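Frühstück in der Ferienwohnung: was gehört in die Grundausstattung?

Emmanuel Obura
7. August 2022

Hallo zusammen, wir richten gerade die kleine Wohnung meiner Schwiegereltern in Ladham für Feriengäste her und kommen bei der Küche nicht weiter. Mein Mann meint, Wasserkocher und zwei Tassen reichen völlig, ich würde den Leuten gern ein richtiges Frühstück ermöglichen. Für Kleingeräte und Geschirr haben wir noch 100 Euro übrig, viel ist das ja nicht.
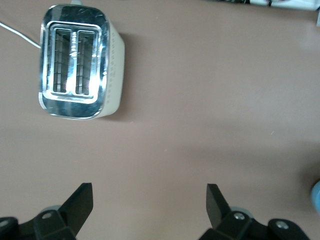

Die meisten Gäste bleiben wohl nur übers Wochenende, ein paar vielleicht eine ganze Woche. Was vermisst ihr selbst am meisten, wenn ihr irgendwo ankommt? Und stellt ihr Kaffee und Salz hin oder bringt das jeder mit?

Girkinness

Ach, wie schön, das haben wir vor Jahren auch durchgemacht! Spart bitte nicht am Brotmesser, wir standen in Loltville mal mit einem herrlichen Bauernlaib da und hatten nur ein stumpfes Obstmesserchen (mein Mann hat das Brot am Ende gerissen). Eierbecher, ein ordentliches Brett und eine Kanne mit Filter kosten zusammen keine 20 Euro, wenn man auf dem Flohmarkt die Augen offen hält. Salz, Zucker und ein Päckchen Kaffee stehen bei uns immer im Schrank, und darüber freuen sich die Leute mehr als über den Fernseher. Legt auch einen Zettel dazu, wann der Bäcker aufmacht!

Shemweta

Dosenöffner. Und Geschirrtücher, mehr als zwei. Kaffee bringe ich selber mit.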